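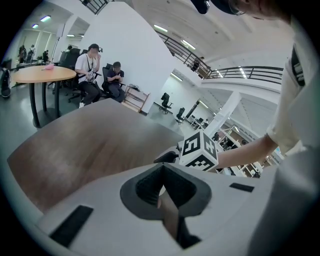
I'm Jucélia Meireles, and I'm so happy to tell you that Nurdale is opening its teaching floor at Urnby this April! You pick up a gripper, you do the job by hand, and our Guveo software turns your moves into lessons for a robot – no coding at all.

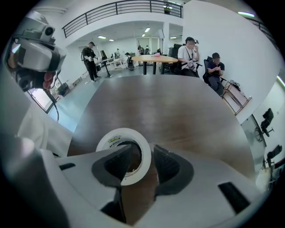 A roll of tape between the jaw pads at Urnby. Photo: Nurdale

We have 11 sets of grippers to share, and a first session takes 30 minutes (most people ask for another go).

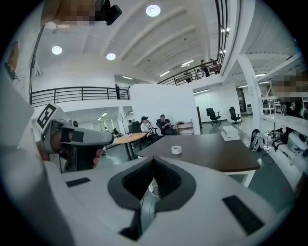 COMPANY NEWS | ROBOTICS

Want to come try it? Write to our press desk at Cisneros and I'll save you a spot.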